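Lirico Workcell Planner: Review for Packing and Light Assembly Operations

Reviewed by Dela Sarpong, Workplace Methods Office, Mahama

Mahama operates a packing and light assembly site with 200 hourly employees across two shifts. In December the Methods Office was asked to evaluate Lirico, a simulation package sold by Zastudgate, as a means of planning robot-assisted stations before equipment is ordered. The review covers installation, daily use, and the effect of the software on the people whose work is being planned. Pricing was negotiated under a site agreement and is outside the scope of this report.

Installation and setup

Lirico was installed on 6 desktop computers in the training room. Setup took one working day, most of which was spent on user permissions. The parts library supplied with the license contains 2,876 models, and the search function is adequate when the user knows the supplier's term for an item. It is less helpful to a packer who knows the item by its shop-floor name. Custom labels may be added, but only by an administrator, and they do not carry over when a library update is applied. The office lost one full set of labels this way and now keeps them in a separate spreadsheet.

Use at the station level

The central feature is the rendered station view, which can be set at the gripper so that a planned reach is judged from close range. Staff who had previously been shown only floor layouts found this view the easiest to discuss. Several raised points about clearance that had not appeared in the engineering notes, including the space required when items of different shapes share one table.
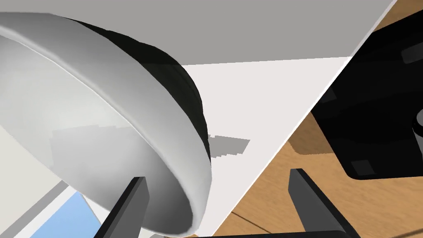
Station view in Lirico: open gripper fingers, with a white round object at left and a black object on the wood tabletop at right.

Rendering is clean, although shadows can show stepped edges at close range. Surfaces are plain, and users accustomed to the actual benches will notice the absence of wear, labels, and clutter. The office considers this acceptable for planning. It is not acceptable as the only basis for a safety review, and all clearances should be measured again on the floor.

Playback is smooth on the training room computers. On an older laptop the program closed without warning during two sessions. Unsaved work was not recovered.

Effect on the workforce

The office ran 802 simulated cycles of the proposed packing station and reviewed the results with employees from both shifts. Under the plan, repeated lifting from the table would move to the robot, while inspection, restocking, and the clearing of stopped cycles would remain with staff. Employees welcomed the reduction in lifting. They were more cautious about pace. A person at the present station sets the order of work and may pause to correct a carton. At the planned station that person would respond to the machine, and idle periods would be followed by short bursts of activity.

Lirico does not represent this well. Human tasks are entered as fixed durations, and there is no means of showing fatigue, interruption, or one employee assisting another. The competing product Gallance, which the office tested briefly last year, allows a range of durations for each task but offers a much weaker station view. A combined feature set would be preferable to either.

Job grades are also affected. Clearing a stopped cycle requires training that packers do not currently receive, and the office has recommended that the training be paid and completed before any station is changed.

Support

Zastudgate answered written inquiries within one business day. The printed manual is accurate but describes an earlier menu layout. Telephone support closes at 4 p.m., an inconvenience for the second shift.

Rating and recommendation

The office rates Lirico as suitable for station planning, with reservations. Purchase is recommended for sites that will give hourly employees direct access to the station view during the design period. Sites seeking a tool to set staffing levels should look elsewhere, as the program's treatment of human work does not support that use. The office will repeat the evaluation when the next library update is released.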